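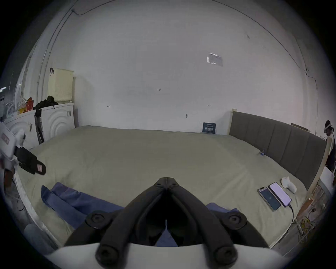

How to Teach a Gripper to Fold Laundry (And How Far You'll Get)

Posted April 2019

My sister keeps asking me when she can buy a robot that folds the wash. My answer is still "not yet, but come over and I'll show you how close we are." I've been at this long enough to have opinions, so I'm writing down how I'd go about it if I were starting over – one item, one surface, a pair of handheld grippers, and a lot of patience.

What you need

Two grippers you can hold comfortably, one for each hand. A flat surface with a plain sheet on it (I like a bed, it's a good height and nothing slides off). One piece of clothing. Start with a soft cotton T-shirt in a color that stands out from the sheet. Leave the fitted sheets and anything with a hood for much, much later!

Step 1: Fold it by hand first

Do it 15 times with your own hands and pay attention to what you're doing. You'll notice that you cheat constantly. You pinch, you shake, you smooth with your palm, you use your chin. A two-finger gripper gets the pinch and a kind of clumsy smoothing, and that's it, so work out a fold that only uses those.

Step 2: Find an edge

This is the hard part, and it's where most machines still fall apart. A shirt from the dryer is a lump. Bring one gripper in low and from the side, close on a single raised fold, and lift a few inches. If you come straight down from above you'll grab two or three layers and everything after that goes wrong. My friend Mitra Jalali says to think of picking up a pancake, and I stole that for everyone I train.

Keep the second gripper up and off to the side while the first one goes in. Beginners crowd both in together and the jaws bump.

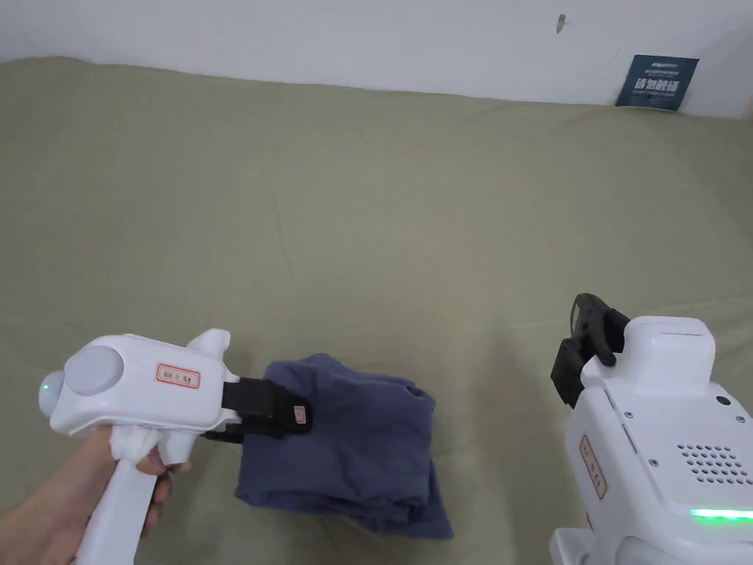 Once you've got the edge, hold still for a second before you pull. You want a clear pause in the recording between "grabbed it" and "moving it." Then drag the cloth toward you slowly, let it hang over itself, and put the jaws down flat so the edge doesn't flip back.

Step 3: Fold, release, repeat

Open the jaws all the way before you back out. If you open them halfway, the cloth comes with you. Then mess the shirt up and go again, starting from a different lump each time.

How many times? Suleiman Ojo and I gathered more than 3000 folds for our little project, Bimo, before it would do a T-shirt I'd put in a drawer. I was hoping for a lot fewer.

So can it do the chore?

Sort of. Bimo folds a T-shirt it has met before, on a sheet it has met before, and it takes its time. Give it a towel and it does okay. Give it shorts with a drawstring and it ties itself in knots – I mean that literally, I had to get the scissors. Loading a washer is closer than you'd think, matching socks is further off than you'd think, and I still fold my own stuff at home.

Next up I'll go through button-down shirts, once I've worked out what to do about the sleeves.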